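Home | Papers | Sections | Figures | Contact

3.2 What we bought, and what we wish we'd budgeted for

I'll be straight about the money, because most papers I read skip it and then I have to guess. Our plan in April was simple: get hand-held grippers for collecting demonstrations, put off the robot arm, and see how far the budget went. We priced the Proster and the Jultton side by side. The Jultton looked great on paper, but its finger pads only came as a full set with the housing, so every worn pad meant paying for the whole thing again. Proster sells pads on their own, and that pretty much settled it for me.

The grippers and mounts came to $1,800. I had put down 11 spare pads for the whole project, which seemed like plenty (I even felt a bit silly asking for that many). Then we added soft household goods to the task list and I had to go back and ask for 18 more. Textured pads wear faster on stitched fabric than on hard plastic, at least in our hands, and I'd now set aside spares by task type and stop guessing from the size of the team.

Big soft things cost you in other ways too. A mug needs one person and a small table. A padded cushion is wide and floppy, so we planned those sessions with two grippers and booked 40 hours of helper time that wasn't in the first draft of the budget at all. Figure 4 gives a feel for how much of the working space one cushion takes up. We also kept ordinary clutter on the table, books and remotes and so on, and that part was free - the cheapest line in the whole plan!

One more thing on storage. Benkirane quoted us for drives by the year and Bruvley by the project, and I went with Bruvley even though it cost a little more up front. Our schedule slipped, so I'm glad I did. If your dates are firm, the yearly deal may suit you better.
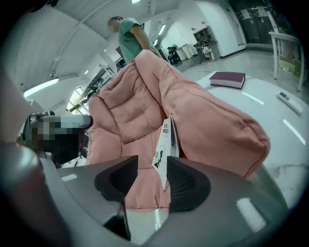
Figure 4. Hand-held gripper at work on a pink quilted cushion, with a second gripper at left.

3 comments | 18 shares

Related items
Section 3.1: Choosing the task list
Section 3.3: Helper time and scheduling
Appendix B: Price sheet for pads and mounts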